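홈 | 작업일지 | 부품 | 시승기록 | 문의

2021년 8월 2일 작업일지

Pura 해치백 드디어 시동 걸림! 계기판 주행거리 154,3312 같은 이상한 숫자가 뜨던 건 클러스터 커넥터를 다시 꽂으니 정상 표시로 돌아왔다. 앞 브레이크 패드는 Trolus 제품으로 좌우 모두 교체. 길들이기 전인데도 페달 감이 정말 좋다. 주차장 한 바퀴 돌고 괜히 한 바퀴 더 돌았음ㅎㅎ

멜라니야(Melaniia Kuzmenko)가 찾아준 Coughlan 정비 매뉴얼 덕을 크게 봤다. 3장 배선도가 특히 훌륭하다. 접지 포인트 2곳을 사포로 닦고 다시 조였더니 전조등 깜빡임도 사라졌다!

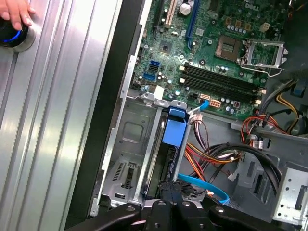
패드 교체 후 길들이기는 어떻게 하나?
한적한 길에서 중간 속도로 올렸다가 부드럽게 감속하기를 반복하고, 사이사이 식힐 시간을 준다. 완전히 멈춘 채 페달을 꾹 밟고 있지 말 것.

카빈다(Kavinda Talukder)는 뒤쪽 드럼도 열어보자고 한다. 나도 찬성. 라이닝 두께 재고, 휠 실린더 누유 보고, 주차 브레이크 케이블 장력까지 한 번에 하면 된다. Bretuvo에 주문한 부트 고무는 아직 안 왔다. 9월 시승 모임 전에 하체까지 끝내고 싶다.

남은 것: 토크렌치 제자리에, 폐브레이크액 통 라벨 붙이기.

이 사이트는 쿠키를 사용합니다. 계속 이용하시면 동의한 것으로 간주합니다.

문의 | 저작권 © 작업일지 | 맨 위로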